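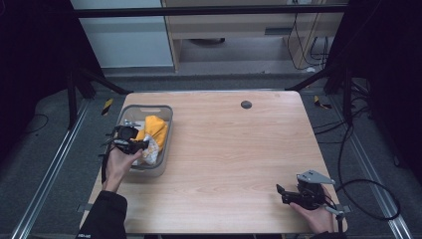
A gray plastic basket with a yellow cloth and a white bag inside, on one of the shared tables.

THE BASKET STAYS ON THE TABLE
A shared workroom in Trumbridge tried cabinets, hooks and a label maker. Then it bought plastic baskets.

Shared rooms get dirty in a particular way. A kitchen at home gets dirty all at once, after dinner, and somebody cleans it. A room used by twenty people in turns gets dirty a little at a time. One person leaves a ring from a cup. The next leaves a few curls of cable tie and the backing from a sticker. By the end of a week the table has a film on it that no single person made, and the cloth that could have dealt with it is in a closet down the hall.

Felleck rents rooms by the half day in an old seed warehouse on the east side of Trumbridge. The building has workrooms on two floors, and the rooms are plain. They have gray carpet, light wood tables, power brought up through a hole near the corner of each tabletop, and curtains for people who want them drawn. Tenants bring what they need and take it away again. Over the past year the building has changed how it handles wiping, sorting and clearing up. The change was small and cheap, and it is being copied by two other buildings in town.

What the building did was take the cleaning things out of the closet and put them where the mess is.

Before the baskets

The old system was a supply closet on each floor. It held spray bottles, paper towels, cloths, trash bags, a vacuum and a mop. A sign on every workroom door asked people to leave the room as they found it and gave directions to the closet.

The directions were the weak point. From the farthest room on the upper floor, the walk to the closet and back was 355 steps. The building's office staff walked it themselves before they changed anything. People who were packing up at the end of a half-day rental, with the next group already in the hall, did not make that walk. They brushed crumbs off the table with the side of a hand and went home.

The first fix was cabinets. A tall one went into each room, with doors, and the supplies went inside. This helped for a month or so. Then the cabinets filled up with other things: a tenant's spare jacket, a box of name badges, half a ream of paper. The cloths ended up behind all of it. Closed doors also hid what was missing, and the office learned that a room had no cloths left only when somebody complained.

The second fix was hooks on the wall, with a cloth on each one. Damp cloths on hooks beside a curtain left marks on the curtain. The hooks came down in May.

One basket, one cloth, one bag

The version that lasted is easy to describe. Each table gets a plastic basket. In the basket goes one yellow cloth and one bag. When the table is done, the cloth goes over the top, anything that isn't wanted goes into the bag, and everything goes back into the basket, which sits at the left end of the table for the next person.

The baskets are see-through enough that you can tell from the doorway whether there is a cloth inside. The office tried a solid white model first and went back to the store with it. A clear one was also considered, but clear plastic shows every scratch and starts to look grubby early. Gray translucent plastic sits between the two. A yellow cloth shows up in it as a yellow shape, and that is all the information anyone needs.

The handle slot matters more than you might expect. A basket with a cutout at the end can be dragged toward you with two fingers while the other hand is full. Baskets with folding handles look better in a catalog, but the handles flop over the opening and get in the way each time somebody reaches in. After a few months of heavy use they also start to pop out of their sockets.

Size took some trial and error. The first baskets ordered were large enough to hold a week's groceries, and people treated them as storage. A basket that can hold a cloth, a bag and not much else stays a cleaning basket. Felleck's rule for buying more is that the basket should look nearly full with one cloth and one bag in it, and that the sides should be low enough to reach over without lifting an elbow.

The color of the cloth

Yellow was chosen for tables and only for tables. Blue cloths live in the kitchenette and pink ones in the restrooms. Color sorting of this kind is ordinary practice in commercial cleaning, and anyone who has worked in a restaurant or a school will know some form of it. It is less common in rented rooms, where cloths tend to be whatever was on sale.

There is a second use for the color. A yellow cloth left on the carpet, or on a chair, or balled up on a windowsill, is easy to spot during the evening walk-through. White and gray cloths were missed all the time. One gray cloth was found under a radiator in a state that does not need to be described in a magazine.

The cloths are not folded. The office did fold them at first, in thirds, and set them square in the bottom of each basket. Tenants seemed unwilling to disturb a neatly folded cloth, as if it were a guest towel. Crumpled cloths get picked up. The staff now drop them in by the handful when they restock, and use has gone up enough to show in the laundry.

The laundry is done by Skoltine, a linen service on the other side of the river that mostly handles aprons and table linen for cafes. In the past year it washed 2,982 yellow cloths for the building. The service asks for no fabric softener on them, as softener leaves a coating that keeps a cloth from picking up dust. It also asks customers not to knot the cloths together, a habit some cleaning crews have and every laundry dislikes.

The bag is harder

Cloths were the easy part. The bag took longer to get right and some tenants still don't like it.

A bin on the floor is the usual answer for trash, and every room at Felleck has one. The trouble is the small stuff. Scraps of tape, wire ends, staples and bits of foam don't get carried across the room to a bin. They get pushed to the edge of the table, and from there they go into the carpet. The bag in the basket is there to catch them before that happens. It can be pulled to the table edge and held open while the cloth sweeps everything in.

Thin bags cling to themselves and are slow to open. Paper bags stand up well but go soft if the cloth is put away wet on top of them. The building now uses whatever medium-weight plastic bags it can get, including leftover shopping bags brought in by tenants, and keeps the cloth on one side of the basket and the bag on the other. In practice the cloth usually lands on top of the bag, and the bag gets squashed. It still works. A crinkled bag opens more easily than a flat new one.

What it costs

The Miah Building, a set of craft studios four blocks away, put baskets on its own tables this spring and kept careful track of the money. It bought 100 baskets in one order, which was too many, and paid $2 apiece for them. The extras are stacked in a stairwell and are being handed out to tenants for yarn. Cloths cost more than baskets over time, mostly from washing. Against that, the building stopped buying paper towels for the studios entirely, and the carpet in the two busiest rooms was vacuumed every other day where it had been every day.

There were problems too. Baskets wander. A basket that slides easily is a basket that gets carried off, and at the Miah Building several went home with people who took them for giveaways. Writing the room number on the bottom with a paint marker has slowed this down. At Felleck a few tables are narrow, and a basket takes up space that people would like for their work. Those tenants put it on the floor during the session, which is fine as long as it comes back up at the end. It does not always come back up.

Setting one up at home or at work

You need very little. Pick a basket that is wider than it is tall, with a slot you can get your fingers through. Rinse it before first use, as new plastic bins often have a dusty film inside. Put in one cloth, in a color you don't use anywhere else. Put in one bag, already opened once. Leave it on the table at whichever end you use least.

Don't add a spray bottle. Most table dirt comes off with a cloth wrung out in plain water, and a bottle in a light basket tips it over. Don't add scissors or pens either, or you will have a pencil cup by the end of the month.

Change the cloth before it smells. On a table used every day, that means twice a week. Empty the bag when it will no longer lie down flat under the cloth, and wash the basket itself when you notice crumbs in the corners. A soft dish brush gets into them better than a sponge.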